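The phone rang when Kieran Rowbotham was tying his shoes for the evening run. He let it ring four times. In December the phone had brought him only bills and one wrong number, and he did not expect better from the new year.

"You are a linebacker," a woman said. It was not a question.

"I was one," said Kieran. "Utham released me in the summer."

"I know. I have your film open. My name is Yu-ting Cheng and I am with Furnival. Our man hurt his knee on Sunday. Can you come and work out for us?"

He looked at the one shoe that was tied and the one that was not. He said yes before she told him the day.

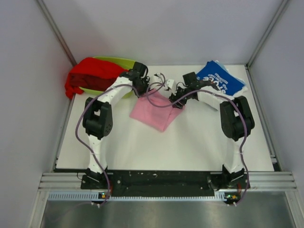 Furnival Football Club — Player Personnel Department

These words were printed on the glass door, and Kieran read them three times while he waited. The bus had left him at the gate too early. Inside, a man was moving boxes and did not look at him.

Yu-ting Cheng was shorter than her voice. She shook his hand and gave him a gray shirt with the number 167 on it.

"That is not a football number," he said.

"It is the number of players who have tried out here since I took this job," she said. "You can have a real one if you stay."

On the field there were two other linebackers, both younger. The coach made them run, then drop, then turn and run again. The grass was hard from the cold. Kieran had trained alone for so long that he had forgotten the sound of other people breathing near him, and for the first few minutes it made him go too fast.

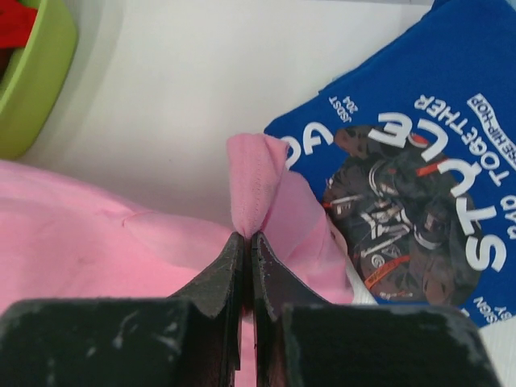 After the second drill he slowed down. He started to watch the quarterback's hips, as his old coach in Sitcombe had taught him, and the ball began to go where he expected. He knocked one pass down. The next one he caught against his chest, and the coach wrote something on his paper — a short word, or maybe only a check mark.

Then they sat on a bench in the hall and waited. One of the young men talked about his daughter. The other one slept, or pretended to. Kieran ate an apple slowly so that he would have something to do with his hands.

Yu-ting came out and called a name, and it was not his. The man with the daughter stood up. He forgot his bag and had to come back for it.

"You played well," she told Kieran at the door. "Keep your phone near you. I mean this."

He kept the shirt. She did not ask for it back.

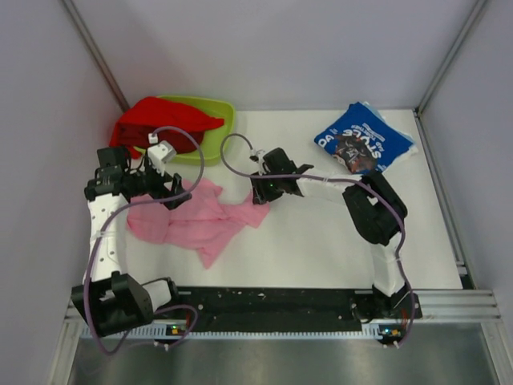

SITCOMBE, Jan 1, 2020

The text message came while his mother was cutting the bread. He read it under the table, like a schoolboy, and then he read it again.

"Is it bad?" she asked.

"It is Furnival. They need one more for the last game. I must be there tonight."

She put down the knife and went to find his boots.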